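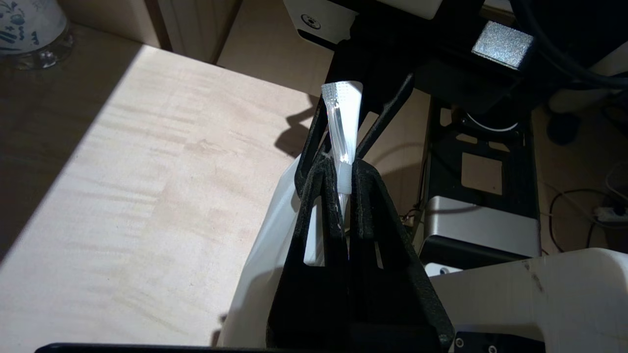
Preguntas frecuentes - Servicio de muestras de Udwood

¿Quién puede solicitar muestras?
Los centros de enseñanza y las farmacias registrados en Sirkska.

¿Cuántas solicitudes se admiten al año?
Un máximo de 3 por entidad. Las no utilizadas no se acumulan.

¿Cuál es el plazo de entrega?
El indicado en la confirmación del pedido. En junio no se realizan envíos.

¿Dónde se presentan las reclamaciones?
En la oficina de Virk - despacho 165 -, por escrito y con el número de solicitud.

Actualizado: 2022-10-22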